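Compilation LP sides running too long, cut the level or cut a track?

I help run Driklow, a very small label that puts out electronic compilations, and we are getting our second one ready for vinyl. The digital version is finished and sounds fine. The trouble is the B side. Side A comes to 1,350 seconds and side B to 1,455 seconds, and the pressing broker says B is long for the kind of music on it. It has two slow disco tracks with a lot of low end, then a beatless piece, then a vocal number by Zwane that closes the record.

They have offered to cut it quieter. I'd like to know how much quieter it will sound in practice and if people mind. Moving a track to side A doesn't help much, and the artists have already been told the order. We want to send the masters off by 11th March.

Posted by Stakolbridge

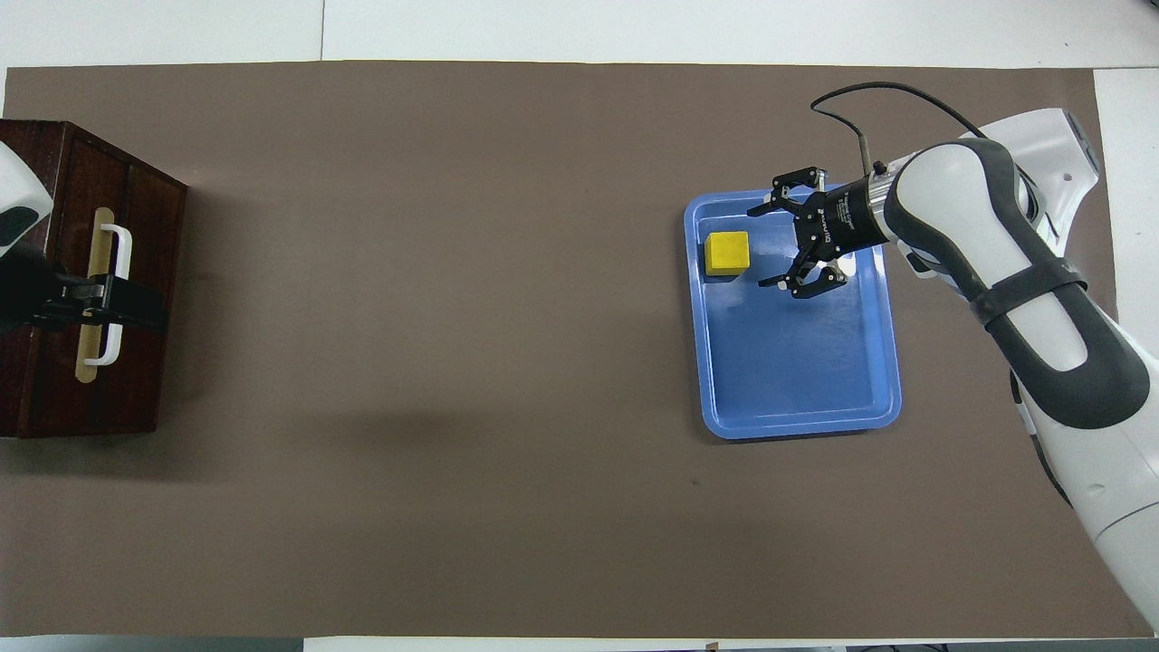

Jana Hinrichs
A side of just over 24 minutes at 33 is not unusual, but with heavy bass you will notice it. The groove has to be narrower, so the whole side drops in level. Listeners turn it up and get more surface noise with it. On a beatless track you will hear that noise in the quiet parts.

Some things to try before you drop anything:

Ask the mastering engineer to make everything below 150 Hz mono, or close to it. Wide bass takes up space in the groove and can make a cut difficult.

Look at the gaps and fades. We got 35 seconds back on one of ours by shortening two intros the artists didn't care about.

Check what is last on the side. The inner grooves are the worst place for bright vocals, and you have one there. If the S sounds are sharp they will spit. I would swap the Zwane track with the beatless one if both artists agree. A quiet piece near the center isn't ideal either, but it has less top end to distort.

Get a test cut of side B on its own. It costs extra and it's worth paying.

Horkex
just do a double 12 inch. sounds way better and djs prefer it. the first comp i bought off a small label was a double and i still play it

Rocío Carretero
A double costs a lot more to press and ship, so I would only do that if you have the preorders. We did one in June and still have boxes of them.

I agree with Jana on most of it. One more option is to leave one track as a digital bonus and put a download code in the sleeve. We did this with a seven-minute remix and had two complaints, both from people who had lost the code. You do have to ask the artist first, and some will say no. Check the agreement too, because ours promised every artist a place on the physical release and we had to get that changed in writing.

If you keep all the tracks, send the engineer a separate set of files without the limiter on. Loud digital masters don't make a louder record, and on a long side they can make things worse. Mark the side breaks clearly and send the gap times in a text file with the audio.

Stakolbridge
Thanks. Zwane is fine with moving up one place, so the beatless piece will go last. I have asked for unlimited files from everybody and have them from all but one. We'll pay for the test cut of side B and decide about the level after that.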